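I was a substitute goalkeeper in handball for five seasons, and in that time I played less than most people spend waiting for a bus. So perhaps I am not neutral. Still, I want to write against the new roster rule in the Nostness regional league, where from next season a club may bring only 12 players to a match in place of 16.

The league says the reason is cost. Smaller clubs like Howlader have trouble filling the long list, and it looks bad when one bench is full and the other has two tired people on it. I understand this. I have been in the bus to Konudden with nine players and a coach who had his own shoes in the bag, just in case.

But who disappears when the list becomes shorter? Not the top scorer. It is the third left wing, who is 19 and gets four minutes when the match is already decided. Those four minutes are her whole education. Afroza Roy, who is now the best defender in our club, sat for one full year before she played a complete half. With 12 places I am sure she would have stayed at home, and after some months she would have found another hobby.

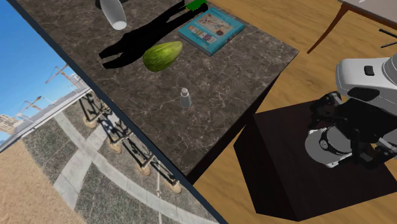

There is also the question of tempo. Handball has become much faster than when I started, and teams now run back after every goal. With a short bench the coach must slow the game down, or he must accept that legs are heavy in the last ten minutes. Heavy legs mean late tackles. I don't have numbers to prove it, but I have a knee — the left one — that remembers such a match in February very well.

My friend Berkay Bilgin, who coaches the juniors, does not agree with me. He thinks the young players should be in the second team, playing sixty minutes every week, and not carrying water bottles for the first team. For a club that has a second team, he is right. Ours was closed two years ago, and I know of other clubs in the same position.

What I would prefer is simple. Keep the 16 places, but reserve two of them for players under 21. A club that cannot fill them travels with fewer people, as it does today, and pays nothing for it. The clubs vote in the autumn, and I hope that the delegates will speak with their own bench before they raise a hand.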